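Chapter 5
Who Keeps the Network Running?

Most people meet the internet as a screen. They open a page, send a message, and close the lid. This chapter looks at the people and arrangements behind that screen, and at how towns and small groups have come to share the work of staying connected.

The main case is Sanda, a hill town where 604 households once depended on a single provider. When that provider raised its prices, Drita Kelmendi and Karthikeyan Shenoy called a meeting in the school hall. Thirteen people came. By the following April they had formed a cooperative, leased a line from the valley, and put their first server in a room behind the library.

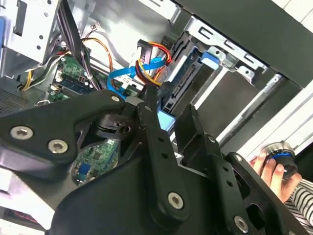 Figure 5.1 Inside a desktop computer tower, with a black gripper at the open side.

A cooperative network has members in place of customers. Each household pays a joining fee and has one vote. Members decide how fast the service should be, who may use it for free, and what records are kept. These sound like technical questions, but in Sanda the longest arguments were over the records. Some members wanted a log of all traffic so that faults could be traced. Others did not want their neighbors to be able to see what they read at night.

Caroline Mosoti, who studied the town for two years, calls this "the neighbor problem." A large company may hold a great deal of data on a person it will never meet. A small network holds far less – but the person reading the log may live next door.
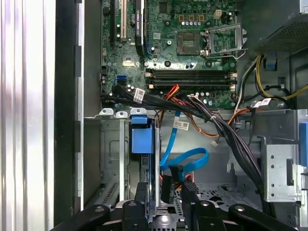 The cooperative settled on a short log, erased every five days, and a rule that two members must be present whenever it is opened. The rule has been changed twice. Section 5.3 gives the wording of each version.

Later sections compare Sanda with Fivomby, where the town government owns the lines, and with Rodrigues, where a private firm runs them under a public contract.

Key terms: cooperative, leased line, traffic log, public contract

Before you read: Find out who owns the line that brings the internet to your school or home. Write down whom you would contact if you disagreed with one of the owner's rules.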